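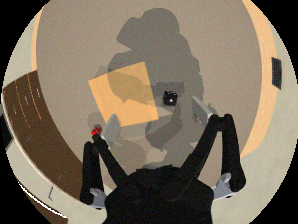

Gripper with black fingers and light grey pads (rendered)

Getting to Udholm monastery without a car?

Posted by Ilango Iyer, March 22, 2021

I have one free day in Trindade in August and want to see the old monastery at Udholm. The map shows a bus to Ullska and then a road going up the hill. Does the bus go any farther than Ullska, and is the walk all right for someone with a bad knee? I would also like to know if they still charge to go in.

marten2782

The bus stops at Ullska and turns around there. It leaves from the lower side of Trindade station, not the front, and the first one is the one you want. From Ullska it is 5 km by road with a climb of 400 meters. The first part is easy. After the stone bridge it gets steep and there is no sidewalk.
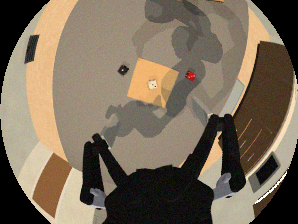

With a bad knee I would take a taxi up from Ullska and walk down only if you feel good. Ask the driver to come back for you, as phones don't work well at the top. Entry to the courtyard was free when I went. The chapel and the library were on one ticket, cash only. Bring water.

hillside_jo

Taxi yes. Library was closed for repairs when we went so check first.

pkv

We walked it in 2 hours with kids, no problem. Don't know about knees. There is a cafe by the bridge but the coffee is bad.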